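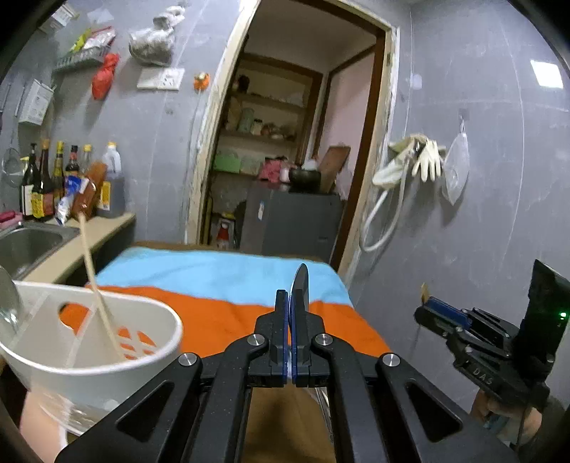

*La pinza cierra casi del todo sobre una pieza de metal. Al fondo, las botellas de nadie en particular.*

## Taller Mersha: cocina, mayo

El club lleva desde agosto enseñando a unas pinzas a guardar cubiertos, tarea que cualquier primo pequeño hace mal y gratis. Llevamos 428 tomas válidas. Yevdokiia Bondarchuk, que lleva la hoja de cálculo, quiere 978 antes de la muestra y no acepta redondeos.
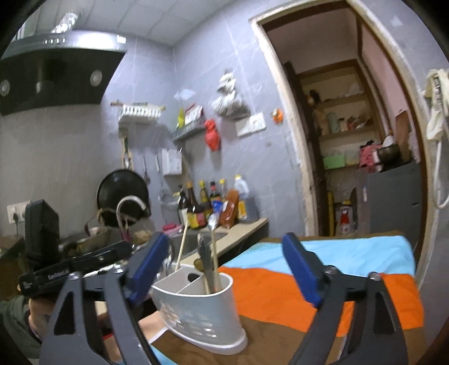
*Dedos bien abiertos ante el cubertero. Los palillos siguen siendo la asignatura pendiente del grupo.*

Las tomas nuevas van a la carpeta Neltar. La carpeta «Neltar definitiva» es la vieja.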